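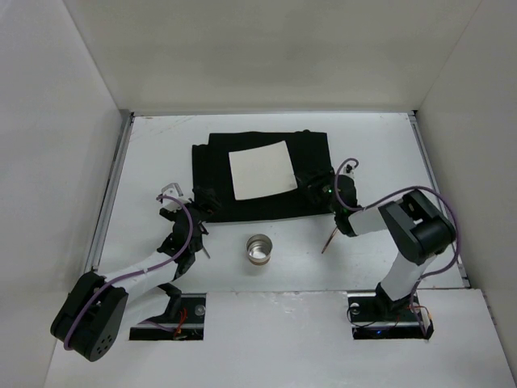 When robots come to work

Tullska is a company that prepares tables for big parties. Before a wedding, its workers must sort, check and lay out 400 forks, and also the knives, the cups and the napkins. For many years people did all of this by hand.

Now the company has robots too. A robot arm bends in the middle, like your own arm at the elbow. At the end of it there is a gripper. The gripper has two fingers, and they close on a thing to hold it.
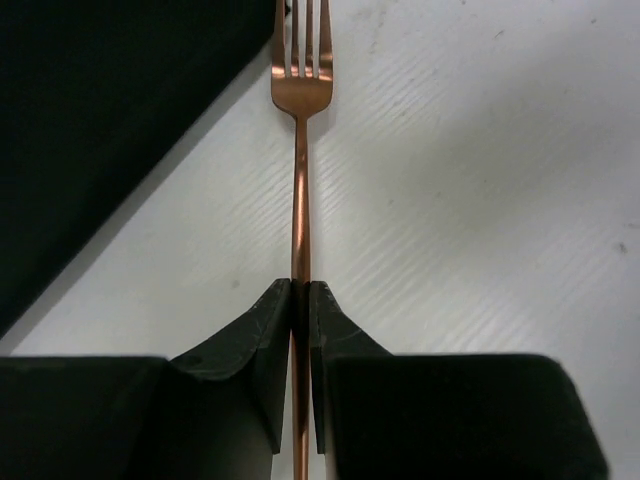 To pick up a fork is easy for you. Your skin feels how hard you press, and your eyes see where the handle is. For a robot this is a difficult job. A fork is thin and it lies flat on the table. The fingers must come down in the right place, one on each side of the handle, and they must not scratch the metal.

What do the workers do now? At Tullska there are 24 of them, and none of them lost the job when the robots came. But their days are different. Four workers went to a course and learned how to teach the robots and how to stop them safely. Others have more time to fold napkins and to talk with the customers.

Not everybody was happy at first. Some workers were afraid that the robots would take their place. Some still say that the room was more fun before, when everybody stood at one long table and told stories. In other companies it can happen that people must look for new work, so it is good to ask questions before the robots arrive.

Which job at your school would you give to a robot? Which one would you like to keep for yourself? Ask a grown-up how their work has changed.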